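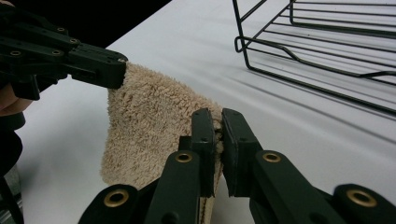 The day the left jaw wouldn't let go

Dennis Mfinanga had been folding towels for most of the morning when the fault showed up, and he's still a bit cheerful about it, in the way people are once the bruise has faded. "I'd done 96 of them by then," he says, over a very milky tea in the kitchen at Tredell. "You get into a lovely rhythm with the hand grippers, one corner, other corner, bring them together, and your mind wanders off to the footy."

Then the left gripper stayed shut. He released the trigger and the jaw kept hold of its corner, and when he tugged (he knows, he knows) it sprang open and caught the side of his thumb. "It wasn't a bad nip, mate, I've had worse from a cockatoo. But I said a word."

The trouble was a pivot that had worked stiff. Terry towelling sheds like a labrador, and almost 40 sessions' worth of fluff had packed in behind the joint, where a quick wipe doesn't reach. His colleagues at Tancombe went back through their logs and found the same slow release creeping in from May, a little worse each week, put down every time to tired hands.

So what's changed? Both grippers now come apart for a brush-out after every 130 folds, and a jaw that sticks once goes straight in the red tub, no arguments. "And you don't tug," Dennis says, laughing. "I wrote that one on the whiteboard myself."

He was back folding the next day, with a plaster on his thumb and a fresh pile of towels to get through before lunch.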